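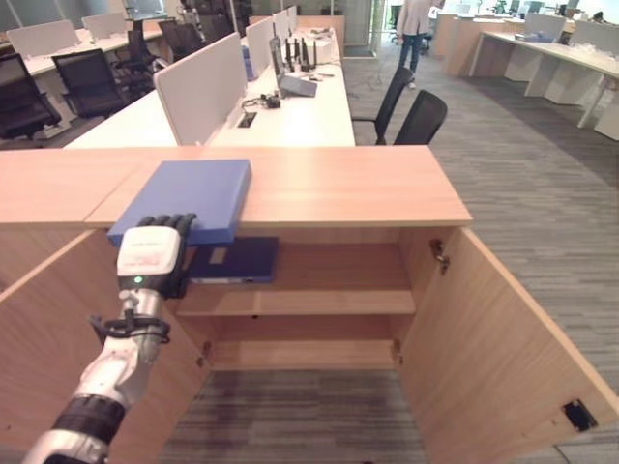
OK so I finally sat down with my grandmother's letters this month and I have thoughts, mostly about paper, so mute me now if that's not your thing. They've lived in a shoebox for as long as I can remember and the shoebox is done. Corners gone, lid held on with hope. What I want is a plain flat box like the blue one up there on the cabinet, with a shallow rim, so everything lies down and nothing stands on its edge and curls. If you have a brand you love, tell me. (1/12)

Some background. She wrote to her sister every week after she moved to Ohio, and the sister kept every single one and mailed them all back in one package in the seventies. So I have one half of a conversation that went on for decades. The other half? No idea. Possibly burned. Possibly in a cousin's garage in Duluth!! (2/12)

First thing I learned: take the rubber bands OFF. Do it today. Mine had melted onto the envelopes and left brown stripes, and in one case the stripe goes right through the word "engaged," so for a good ten minutes I thought she was enraged. To be fair she might have been both. (3/12)

Paper clips too. Bernadette Mulligan, who ran the family history night at our library before she moved, told me to slide a bit of thin plastic under the clip on each side of the paper before you pull. Works great. I had been just yanking them like an animal. (4/12)
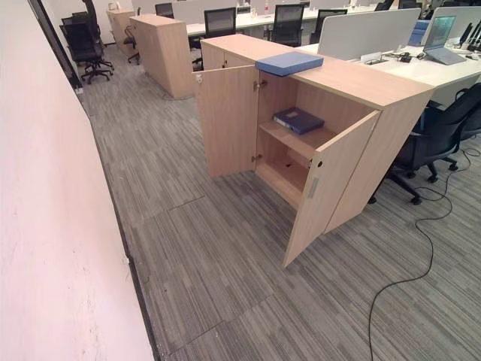

The unfolding is the slow part. These things have been in thirds for seventy years and they want to stay in thirds. I open one, lay it between two sheets of blotter, put a big atlas on top and go make dinner. Next night, next letter. I'm nine in and there's a whole lot of shoebox left. (5/12)

Someone asked about ironing them. Please don't iron them. I know your aunt did it. My aunt did it too and I have the scorched recipe for date bars to prove it. (6/12)

Where to keep them is the other thing people fight about. Attic, no. Basement, no no no. I've settled on the hall closet, middle shelf – inside wall, no pipes, and the temperature barely moves all year. Tahsin Liyanage replied last time that he keeps his dad's under the bed and they've been fine since 2000, and honestly good for him, but I have a dog who gets under there. (7/12)

On order: I started sorting by subject (weather, church, complaints about Harold) and it was a disaster, every letter is all three. Now it's strictly by postmark, and if the postmark is smudged it goes in a folder called WHEN?? There are 4 in there so far. One mentions a new stove, so if I can find the stove I can find the year. (8/12)

Pencil only on the folders, soft pencil, and write on the folder BEFORE the letter goes in it. I pressed the date right through onto page one of a very nice letter about a goose. You can read it from the back. Sorry, Grandma. (9/12)

Scanning! Yes I'm scanning. Both sides, envelope included, because she used the envelope flap for whatever she forgot to say. The flaps are the best part. One just says "Never mind about the curtains." Curtains are not mentioned in the letter. (10/12)

Aisling Doherty has offered to type them up with me, a letter each, and we swap to check. She reads that slanty handwriting way faster than I do and has already pointed out that the person I've been calling "Uncle Bunt" for two weeks is Uncle Burt. Everybody else in the family has been very polite about this. (11/12)

So that's where I am. Box shopping this weekend, stripes and all. If you're from the Duluth side and there's a package in your garage tied up with string – my messages are open, and please, leave the string alone till I get there. (12/12)

3 min read
9 comments
Print
E-mail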